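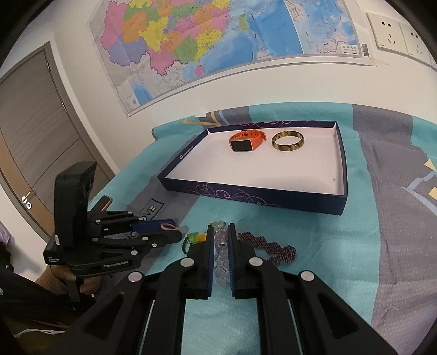

Does a person still need to be there if the robots are going to do the sorting?
For now the person is most of the job, because the machines learn from what people do with their own hands.

Pendo Ogola spent nine years packing jewelry returns at Laizer, an accessories reseller. Bracelets came back tangled, watches came back in the wrong boxes, and she put each piece where it belonged. When Laizer signed on with Gratden to automate the returns bench, she expected to be moved to shipping. She was offered a place on the teaching side.

Her shift is now made up of short runs with a gripper in each hand. She picks up a piece, sets it down, and starts over. The program, called Truna, had 1,741 accepted runs on file by May, and 158 of them were hers.
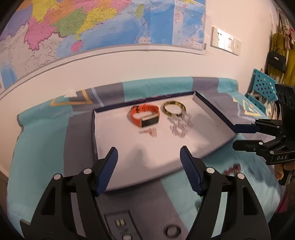

Small accessories in a box lid, with one gripper in front and another at the right.

The pay is a little better and the lifting is gone. Her wrists are another matter. Squeezing a handle all day is harder on them than folding tissue paper ever was, and she asked for longer breaks before she got them. She also had to slow down. A packer is paid to be quick, and a quick grab makes a poor lesson.

"I used to do this without looking," Ogola says. "Now I think about where each finger goes."

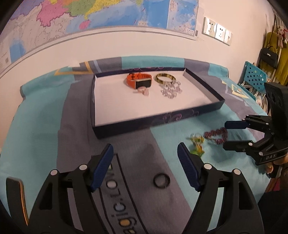
Some of her old coworkers are less settled. Nine people still work the returns bench, and Laizer has promised them their jobs only through the first trial. Beads are the slow part. A strand changes shape whenever it is moved, and the people on the bench still handle those by hand.

Ogola has asked to train as a supervisor on the new line. She hasn't had an answer yet.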